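Notes for my talk, trail running evening, Orirgate club room

Slide 1. Good evening and thank you for coming. I will speak slowly, please stop me if my English is not clear.

Slide 2. My subject is pacing on long climbs. I will use the Tisik race, because many of you want to enter it in September. The climb from Panganiban to the ridge gains 669 meters. In my first year I ran all of it, and after the top I had nothing left in my legs.

(Ask: who has walked in a race? Wait for hands.)

Slide 3. Walking is a skill and you can train it. Short steps, hands on the thighs when it is steep, eyes a few meters in front. On the hill behind Zudurstead I do repeats of 325 meters: walk up hard, jog down easy. Begin with four. Do not add more until the last one feels like the first one.

Slide 4. Breathing. If you cannot say one full sentence, you are too fast for this part of the race. I test it with the words of a song. Other runners look at me, it is no problem.

Slide 5. Food and water. I carry 600 milliliters and I drink before the steep part, while I can still breathe through my nose. Eat something small at the first gate.

Slide 6. The descent. It is 16 minutes for me on a good day. Look where you want to put your foot, and keep your arms wide. Tie your shoes again at the top.

Slide 7. Pictures, then questions. Leave this slide on the screen.
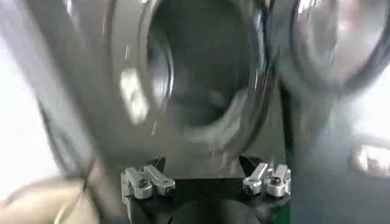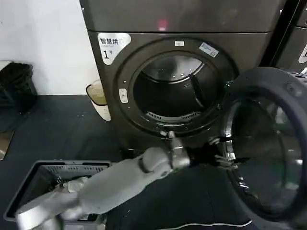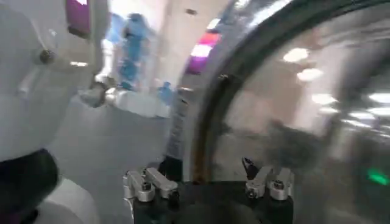
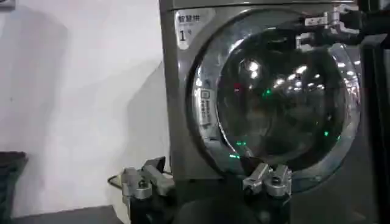 Slide 7: second picture, dryer with the door open; fourth picture, washing machine by the wall.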